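Tudia Bench Cell — PC Teardown and Reassembly

The Tudia is a single-arm cell for refurbishers who want to know which desktop repair jobs can be handed to a machine today. It comes with a parallel gripper, a Diltus controller and licensed software for 2 operator seats. Configuration and spares are handled from our Hepburn workshop.

Rated tasks at current firmware: lifting memory modules from a parts tray, aligning them over the slot and pressing them home. Drives in carriers are also rated. The case must be on its side with the panel already off.
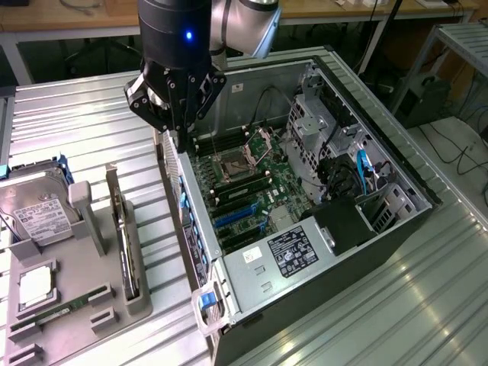 Processor placement is offered as a supervised task only. The operator opens the socket lever, confirms orientation on screen and closes the lever by hand. Cable routing is not supported. Flexible leads shift between cycles, and the Zorik vision module does not yet track them reliably enough for us to quote a rate.

In acceptance testing the cell completed 274 memory insertions before the first operator stop. A trained technician is still faster on mixed models — the cell suits long runs of the same chassis.

Lead time: 4 weeks
Warranty: 2 years, parts and labour
Not included: table, parts tray, guarding
Training: Monday intake, on site or at Hepburn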